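**Needle driver jaws: Driltard vs the stock Pesto set**

**wombat_torque**
We've got both jaw sets on the bench at Turkudura. Same controller, same arm, same suture, practice pads from one batch. 81 throws on the stock jaws, 81 on the Driltards. Stock dropped the needle more often, but the Driltards chew the thread if you regrasp near the tail. Leaning Driltard. Anyone run them longer than a month?

**kelpie9**
Ran a pair to 700 cycles. Grip was fine the whole way – the cable tension wasn't. Check yours at 336, that's where mine started to drift.

**offcut**
I don't agree with the lean. Thread fray is worse than a dropped needle. You can pick a needle up again. Drop the grip force before you blame the stock jaws.

**wombat_torque**
Already dropped it, two steps on the Sayce controller. Less fray, more slip.

**kelpie9**
Are you judging fray off the wrist camera or the fixed one? The colour on my wrist unit washes out on pale pads and I can't see the thread surface at all.

**wombat_torque**
Both. Wrist view first, fixed view second:

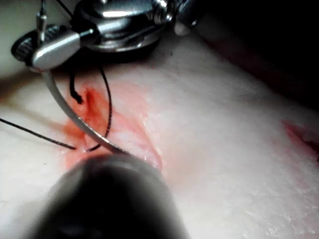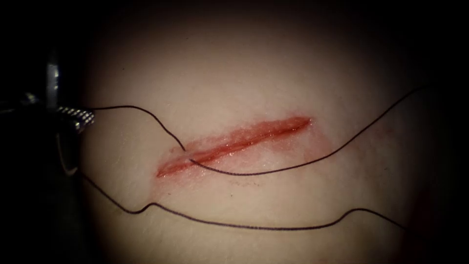
I log slack off the fixed camera and use the wrist one for where the jaws sit on the needle. Lag on the wrist feed is 133 ms, which I can live with for logging but wouldn't want to drive from.

**offcut**
133 is too slow, and I'd sort that before buying any jaws. Half your slip could be closing late.

**wombat_torque**
The controller doesn't close off the camera, so no. Happy to repeat the stock run with fresh cables though. Will post the numbers in April.

**kelpie9**
Log the cable tension while you're at it.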